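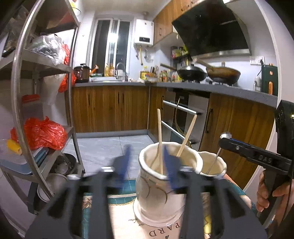

Sticks, pots and other kitchen bits

Wednesday, August 3, 2022

I've been putting off the kitchen since the start of July, mainly the table. Everything that hasn't got a home ends up on it, and then we eat round the edges. On Monday I cleared it down to the tablecloth and started again with the cream pots.

There are two of them, a large one and a smaller one, both with a wavy rim. The large one has thin brown stems painted up the side and a wide base like a saucer. I bought the pair from Mavis, the second-hand shop next to the post office, to put herbs in. The basil lasted a fortnight. After that they turned into holders for anything long and thin, and they've done that job well enough ever since.

The big pot now has two pale wooden sticks standing in it, and a metal rod has ended up in the small one. I'd like the large pot to take the wooden spoons as well, but they are top-heavy and I haven't decided. The spoons are in a drawer for now, along with 2 rolls of string and the good scissors.

The tablecloth is staying. It's cream in the middle with a teal band, and it goes with the pots better than I expected when I bought it. It does need ironing. I tried the Clenska spray on an old gravy mark near one corner and it came up fine after the second go — the first time I rinsed it too soon.

The metal rack is the next job. It's a Custport one from Hendricks, and the shelves can be moved up or down if you have the patience to unclip them. I want the second shelf higher so the stock pan fits under it without its lid on sideways. I also want to find somewhere else for the spare jars.

The rack came with one clip short and I've rung Hendricks about it twice. They say they can order a single clip but the bag of four is cheaper, so I've asked for the bag. It should be in by the end of next week and I'll do the shelves then.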